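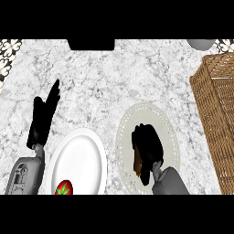

What the Gola leak tells us, and what it doesn't

Home Talks Phones Archive Contact

Notes for the Tiltden meetup, Jun 17, 2018. Slot is 18 minutes plus questions. Talk slower than last time.

Opening
Ask who has read the Gola posts. Most hands will go up. Then ask who has held one. I expect none.
Everything we "know" about this phone comes from one batch of pictures in May and a spec list with no source. Every later story links back to those two. I followed the links. A dozen write-ups look like a dozen confirmations until you read the bottom line of each one.

The claims, quickly
Drumwood is supposed to launch the Gola as its cheap phone, at $200, with a two-day battery and a screen that runs at 60 frames a second. Put the list on screen and leave it there while I talk.

Battery
Two days of what? The leak gives no size for the battery, no screen brightness, no signal conditions. Drumwood said two days for the Costigan as well. I used a Costigan for most of a winter and it was asking for the charger by dinner. Maybe they fixed it. I'd like to see a test by someone who paid for the phone.

Screen
60 frames a second is what nearly every phone does already. It got into headlines because it was a number and the leak was short on numbers. Pause here, people usually want to argue.
If they do argue: the panel can refresh as fast as it likes, but a slow chip will still drop frames when you scroll. The leak names no chip. That's the one line I wanted to read.

Price
$200 before tax, with how much storage? The Costigan's advertised price bought a model that most shops never had on the shelf. The one you could walk out with cost more. Show the receipt slide. Blur the card number first!!

Who gains from a leak
Careful with tone in this part. I can't prove Drumwood put the pictures out and I shouldn't hint that I can. What I can say is that the pictures were sharp, well lit, and taken from flattering angles, and that the company has not asked a single site I read to take them down. People can make of that what they want.
Also true: sites like mine get a good week out of a rumor. I ran the Gola story too. I put "reportedly" in the first line and felt covered. Own up to this, don't rush past it.

What I'd wait for
- the name of the chip
- a promise on updates, in writing, with an end date
- whether the battery can be swapped by a normal repair shop
- a price from a store

If running long, drop the screen section and go straight to price.

Likely questions
"Should I hold off buying?" If your phone works, keep it. If it's broken, buy something that exists.
"Is the Costigan getting the new software?" Drumwood says it's looking into it. It said the same last year.
"Will you review the Gola?" Yes, if I can buy one at the price they're quoting. I won't take a loaner with a return date before the first update.

Leave the spec list up during questions. Bring the other adapter, the Tiltden projector didn't like mine.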